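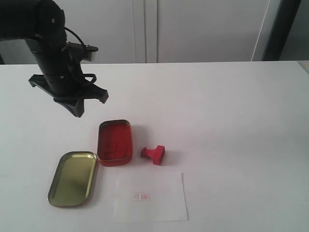
About Stemance

Home / About / Method / Data / Contact

Stemance develops and tests methods for teaching robot arms short contact tasks from demonstration. Our office and lab are in Vurkadstead. We sell evaluation work and training pipelines to manufacturers of packaging and office equipment, and we publish the parts of our method that are not covered by a client agreement.

A contact task, as we use the term, is one where the result depends on how a held part meets a surface. Pressing, seating, wiping and stamping all qualify. Moving a part from one place to another mostly does not, although the last few millimeters of a placement often do.

What we work on

Most learned policies for a parallel gripper are trained to reproduce motion. The policy sees camera images and joint positions and predicts the next stretch of joint positions. This works well in free space. At contact it has a known weakness: two demonstrations can share nearly the same joint path and give very different results on the surface, and the training loss can't tell them apart.

Our main line of research is a labeling method called Dosura. It leaves the policy architecture alone and changes what the training data says about contact. Each demonstration is split at the moments when the held part gains or loses support. The segment between those moments is then scored by what was left on the surface, and that score is used to weight the segment in training. Free-space motion keeps a weight of one throughout.

Stamping is our reference task. The stamp is small and has a flat face, the surface is a sheet of paper, and the result is a printed mark that stays where it is and can be scanned at any time afterward. A weak press, a tilted press and a press with sideways slip each leave a different mark. No force sensor is needed to tell them apart, which keeps the method usable on arms that don't have one.

The setup

The bench is deliberately plain. There is a white table, one arm with a two-finger gripper, a red stamp, a sheet of paper and a shallow tin in two parts, one red inside and the other gold-toned inside. The tin matters more than it may seem. Shiny metal returns reflections of the stamp at close range, and a policy that tracks the stamp by color has to cope with them.

The task has three phases: take the stamp, press it on the paper, put it down. They are recorded as one continuous episode. We tried recording them separately in an early round and dropped the practice. The joins between phases produced pauses that the policy learned faithfully and repeated at run time.

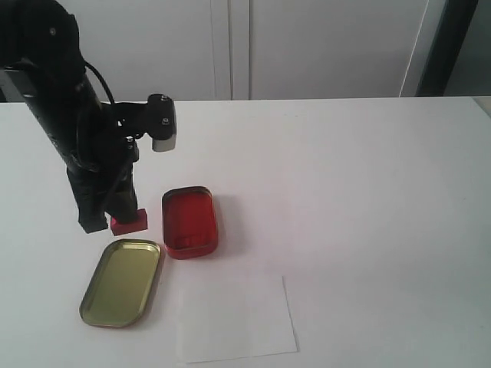
Brinkmann has told us that a stamping task is too easy to be worth a method of its own, and that a spring-loaded holder and a fixed downward stroke would beat any learned policy on print quality. We agree on the second point. With a compliant holder, a fixed sheet and a known stamp pose, a programmed stroke is the better choice and we would recommend it to a client. The reference task removes all of those aids. The stamp is held directly in the fingers, its angle in the grasp varies from one pickup to the next, and the paper is not clamped. What we measure is how much of the lost print quality can be recovered by better use of the same demonstrations.

How a segment is scored

After an episode ends, the sheet is scanned flat and compared with a reference impression made by hand with the same stamp. Three values are computed: coverage, which is the share of the reference ink area that was printed; evenness, the difference in density between opposite edges of the mark; and smear, the width of ink found outside the reference outline in the direction of slip. The values are combined into one score between zero and one. The combination is a plain product. A weighted sum was tested and let good coverage hide a bad smear.

Ink level is the main nuisance. A freshly inked stamp prints heavily even under a poor press, so raw density is not used. Each scan is normalized against its own darkest region first. This correction fails on marks so faint that no dark region exists, and those are given a score of zero and kept in the set. Removing them made the results look better and the policy worse.

Results so far

The current training set holds 57 demonstrations of the full task. Two policies were trained on it with identical settings, one with Dosura weights and one with all weights set to one. Each was trained from 5 random seeds. Over the whole evaluation we collected and scored 2053 impressions, counting both policies and all seeds.

The weighted policy had fewer tilted presses. The improvement held for every seed. It also had fewer faint marks, though there the seeds overlap and we don't claim a separation. Smear did not change. Our reading is that slip happens mostly at release from the paper, after the pressing segment has been closed, and that the boundary should be moved later. That change is being tested now.

Success at picking up the stamp was the same for both policies. This was expected, as the weights don't touch that part of the episode, and it serves as a check that nothing else differed between the runs. 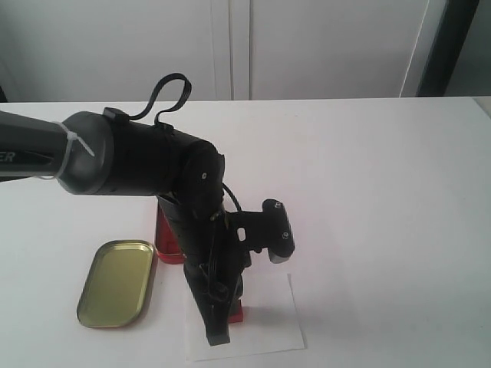 One reader of the first release asked why demonstrations with low scores were kept at all, given that dropping them would be simpler and would need no weighting. We ran that comparison. With the lowest-scoring episodes removed, the policy pressed well when it reached the paper with a good grasp and did poorly when it didn't. The low-scoring episodes contain most of the awkward grasps, and the arm's motion up to contact in those episodes is still useful. Weighting by segment keeps that motion and turns down only the press itself.

A related point concerns the camera view. With the gripper low over the sheet, the fingers can hide part of the stamp, and the mark under it can't be seen in any view until the stamp is lifted. A policy therefore can't correct a press by looking at the print. Whatever it knows about good contact has to be carried in from before the press, in the approach angle and the final height. This is the practical argument for scoring after the fact and feeding the score back into training.

Known limits

Dosura needs a result that can be read from the surface. It has been used for stamping and for pressing adhesive labels. It has not been shown to help with insertion, where the outcome is close to yes or no and the product of three values has little to work with.

The scores are tied to one stamp. A different stamp needs a new reference impression, and a worn one needs its reference renewed. We have not found a reliable rule for when a stamp counts as worn, so the reference is remade at the start of each collection round.

All evaluation to date was done on a flat, white, evenly lit table. We expect the motion part of the policy to suffer on a cluttered or patterned surface. The scoring step should be unaffected, as it works on the scan alone.

Putting the stamp down is not scored. We record where it ends up and whether it stays upright, but neither value enters the weights.

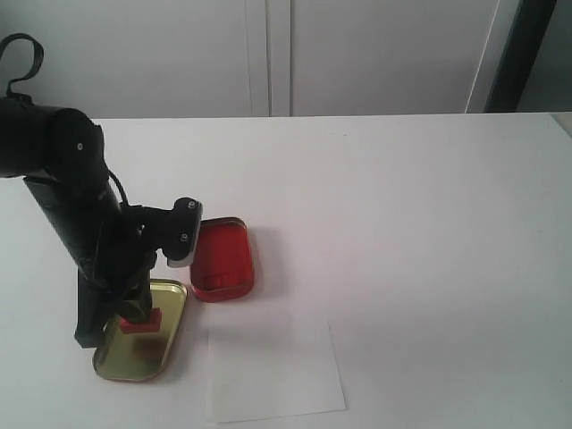 Photo: Stemance, Vurkadstead lab

Working with us

Client projects normally begin with a feasibility run on our own bench using the client's part. We ask for several samples of the part, including worn ones if the part wears, and a written statement of what counts as an acceptable result. If that statement can't be turned into a measurement, we say so before any demonstrations are recorded.

Demonstrations are recorded in our lab by trained operators. Remote collection at a client's site is possible once the scoring step has been fixed. We do not change the scoring step in the middle of a round; if it turns out to be wrong, the round is finished, rescored from the stored scans and reported under both versions.

Clients receive the trained policy, the raw episodes, the scans, the scores and the script that produced them. Episodes that failed are included and marked as failed. Weights can be recomputed from the delivered files without our software.

Publications and data

The Dosura description, the scoring script and the scans from the stamping evaluation are available on the Data page. The episodes themselves are available on request for research use. The next release is planned for January and will include the later segment boundary described above, with results reported on the same seeds.

Corrections to published results are listed on the Method page under the release they apply to. Questions about the method, requests for episodes and inquiries about feasibility runs all go through the form on the Contact page.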